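Hutness Boards > Hot Drinks > Brewing and Water

Thread: Descaling interval on hard water, and does it change the taste

kettle_nine
Fri 22 October
Moved last year to an area where the tap water tests at 748 microsiemens. I run a Mirkance drip machine twice a day. The manual says to descale every 80 cycles. At that interval I get visible scale on the shower plate and the flow slows well before the light comes on. Two questions. Is the counter in these machines tied to anything measured, or is it a plain cycle count? And has anyone compared taste before and after a descale with the same beans?

tannin_ledger
Plain cycle count on mine. There's a hardness setting, but you have to enter it yourself, and it ships on the soft setting. Hold the clean button until the light blinks, then press once per step.

Taste: yes, I compared. Same bag, same grind, one brew before the descale and one after. The one before was flat and a bit chalky. I put that down to lower brew temperature from scale on the heater. I always taste from a plain white cup so the color doesn't sway me.

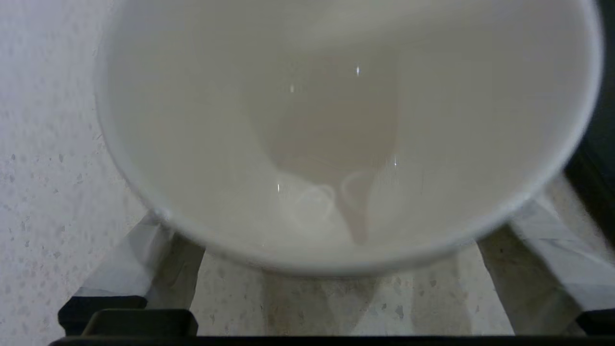 Descaling steps I use

1. Empty the tank and take out any filter cartridge.
2. Mix citric acid at 5 percent by weight in cold water. Hot water and citric acid can leave calcium citrate behind, and that is harder to remove than the scale.
3. Run half the tank, switch off, wait, then run the rest.
4. Two full tanks of plain water after that.

mudlark_b
Disagree on the cause. Scale on a heater slows heat transfer, but in a drip machine the water leaves when it boils up the tube, so the outlet temperature doesn't drop much. Flow rate changes and contact time changes with it. Your flat cup is more likely the water itself. High bicarbonate neutralizes the acids in coffee whether the machine is clean or not.

tannin_ledger
The water was the same in both brews. If bicarbonate were the whole story, both cups would have been flat.

mudlark_b
Then it's flow. Time the brew next time. Without a time or a temperature there's no way to separate the two.

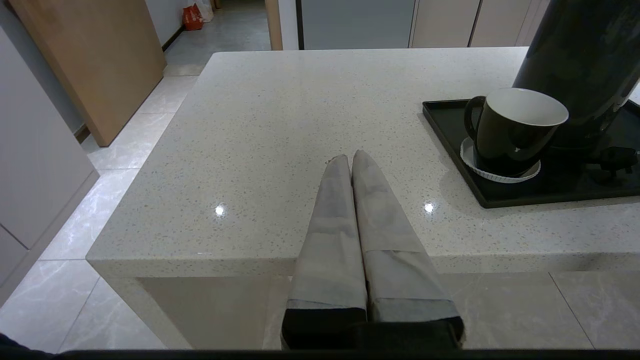

Page 2 of 3

kettle_nine
Changed the hardness setting as suggested, thanks. I also timed a brew, and it is well over what the manual gives. Will descale on the weekend and time it again.

On water, would a jug filter be enough, or do I need to blend with distilled?

oolong_static
Tea person here, same water problem. Jug filters vary. The common ion exchange type takes down bicarbonate and some of the calcium, but it tails off fast at your hardness, long before the change date printed on the cartridge. Blending is more repeatable. I aim for 70 ppm hardness and mix to get there with a drop test kit. The film on black tea goes away at that level, and so does the brown ring on the inside of white mugs.
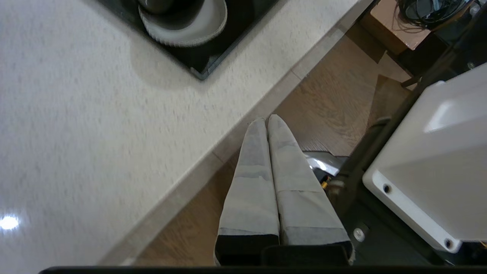
The kit I use is the Skastholm one. Count drops until the color changes, and read the number off the table. Strips are too coarse for this.

mudlark_b
Agree on blending. Don't go to straight distilled, though. Extraction gets thin and sour, and some machines use a conductivity probe for tank level and will report an empty tank.

hardwater_hal
Vinegar works and costs nothing. Been using it for years.

tannin_ledger
It works on scale. It also takes more rinsing, and the smell stays in the silicone tubing. Check the manual too, as some makers exclude it.

hardwater_hal
Never had a smell. Three tanks of rinse.

oolong_static
Three tanks of rinse is not nothing on a 748 supply. You are putting fresh hard water through it each time.

kettle_nine
Descaled with citric, cold, per the steps above. Brew time is back inside the manual's range. The cup is a little brighter, but I knew which one it was, so don't read much into that. Using the light roast from Hứa if anyone wants to repeat it. Next descale will be in December with blended water, and I'll post the times for both.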